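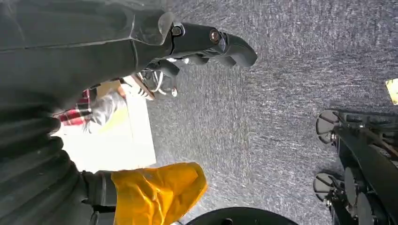 Wall labels at the Skalwood have shrunk again. The February rehang of its print collection allows 60 words per work, down from 200, and sets them in 14 point type at hip height. The stated aim is to keep attention on the prints.

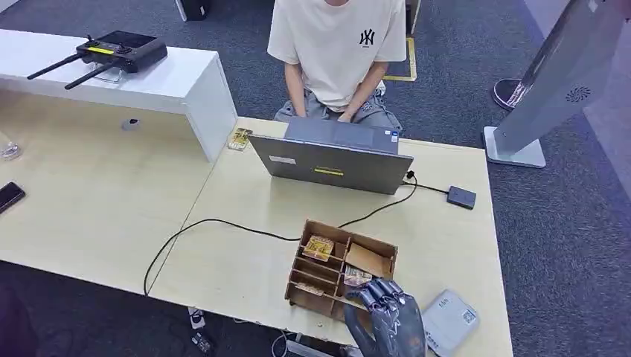 The effect is the reverse. Etching is a technical medium, and a visitor who can't tell drypoint from aquatint is left comparing greys. Of the 22 Marchuk plates, only the first label names the process. Plullel's colour lithographs get a title and a year.
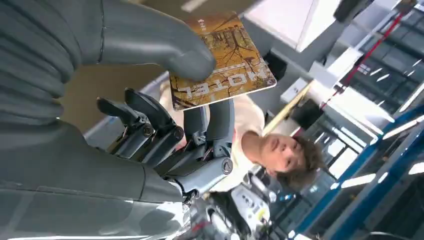
Card with an ochre cover and bare, branching trees.

A longer label costs little and can be ignored. A missing one can't be read.

Recent items
Vavolmont reopens its drawing room
Who pays for framing?
Catalogues without essays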